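Startseite Tagebuch Gemeinde Reisen Archiv Kontakt
Suche Suchbegriff eingeben Los

29. August 2026

Gestern Abend sind wir aus Sedarstead zurückgekommen, und ich sitze nun mit der zweiten Kanne Tee am Küchentisch und will das alles festhalten, solange es noch frisch ist (ich kenne mich ja, nächste Woche weiß ich nur noch, was es zu essen gab). Es ging um die Einführung von Triin Grigaitė als neue Pfarrerin, und wer hier schon länger mitliest, der weiß, wie sehr ich mich darauf gefreut habe.

Ich habe Triin kennengelernt, als sie noch Kirchenmusik studierte und in Dresorham im Sommer die Orgel vertrat. Von einem Pfarramt war damals überhaupt nicht die Rede. Sie war im Glauben ihrer Großmutter aufgewachsen, lutherisch und ziemlich streng, hatte sich mit siebzehn davon verabschiedet und kam, wie sie es selbst erzählt, über das Singen der Psalmen wieder zurück. Irgendwann schrieb sie mir dann einen sehr langen Brief mit der Nachricht, dass sie sich für Theologie eingeschrieben habe. Ich habe den Brief noch. Er liegt im Gesangbuch, bei der 348, und gestern hatte ich ihn dabei, habe ihn aber doch nicht hervorgeholt.

Die Fahrt war lang, 164 Kilometer über Land, und hinter Koppel stand eine Umleitung, die uns durch drei Dörfer führte, die wir dann alle zweimal gesehen haben. Trotzdem waren wir früh genug da, um noch einen Platz auf der linken Seite zu bekommen, unter der Empore, wo es kühl war. Die Kirche ist viel größer, als ich sie in Erinnerung hatte, und sie war voll! Alte Leute, junge Familien, der ganze Chor aus Dresorham in den Reihen vor uns, und in der Bank hinter uns ein kleines Mädchen, das die gesamte Liturgie flüsternd kommentierte.

Die Einführung selbst habe ich als sehr schlicht empfunden. Triin wurde nach vorn gerufen, die Urkunde wurde verlesen, dann kamen die Fragen, und sie antwortete mit einer so ruhigen Stimme, dass ich erst beim Handauflegen merkte, wie bewegt sie war. Jeder von den Assistierenden sprach ein Bibelwort. Eines davon war »Meine Kraft ist in den Schwachen mächtig«, und das war auch der Konfirmationsspruch meines Vaters, da brauchte ich dann doch das Taschentuch.

Gepredigt hat sie über die Emmausjünger. Den Text habe ich in meinem Leben bestimmt schon oft gehört, aber bei ihr blieb ich an einer Stelle hängen, über die ich sonst weggelesen habe: dass Jesus sich stellt, als wolle er weitergehen. Er drängt sich den beiden nicht auf, sagte sie, er wartet auf die Einladung. Und dann sprach sie davon, wie lange sie selbst neben jemandem hergelaufen sei, ohne zu fragen, wer das ist. Mehr Persönliches kam nicht, und das hat mir gefallen. Ein bisschen lang war die Predigt vielleicht, aber wer wäre ich, mich über Länge zu beschweren.

Danach gab es Kaffee im Gemeindehaus Woseo, gleich gegenüber, mit Pflaumenkuchen und Käsebroten und leider sehr vielen Grußworten. Der Bürgermeister las die ganze Geschichte der Pfarrstelle vor, angefangen vor 700 Jahren, und ich muss zugeben, dass ich in der Reformationszeit kurz die Augen geschlossen habe. Schöner fand ich eine alte Dame, die seit 56 Jahren im Chor singt und nur sagte, sie freue sich, und ob man jetzt bitte singen könne. Also sangen wir »Nun danket alle Gott«, vierstimmig, mit Kuchengabeln in der Hand.

Mit Triin selbst konnte ich nur ein paar Minuten reden, draußen an der Mauer. Sie macht sich Sorgen wegen der Beerdigungen. Das Singen, die Schule, die Besuche, das traut sie sich alles zu, aber vor dem ersten Grab hat sie Angst. Ich habe ihr erzählt, dass unser alter Pfarrer auch nach Jahrzehnten vorher nichts essen konnte, und ich glaube, das war ihr ein Trost, oder sie war höflich. Im Oktober will ich wieder hinfahren, zum Erntedank, dann mit dem Zug und mit mehr Zeit. Bis dahin habe ich ihr versprochen zu schreiben, richtig auf Papier.

Heute tun mir die Knie weh von der Kirchenbank. Die Wäsche muss noch runter, und der Rest vom Pflaumenkuchen, den man uns in Alufolie mitgegeben hat, ist schon zum Frühstück weg gewesen. 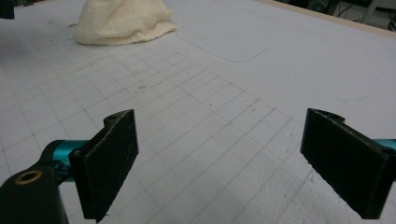 Was ist der Unterschied zwischen der Ordination und der Einführung einer Pfarrerin?

Mit der Ordination wird jemand zum Dienst an Wort und Sakrament berufen, und das geschieht in der evangelischen Kirche in der Regel nur einmal im Leben. Die Einführung gilt dagegen einer bestimmten Stelle und wird in einem Gottesdienst gefeiert, wenn eine Pfarrerin in einer neuen Gemeinde anfängt.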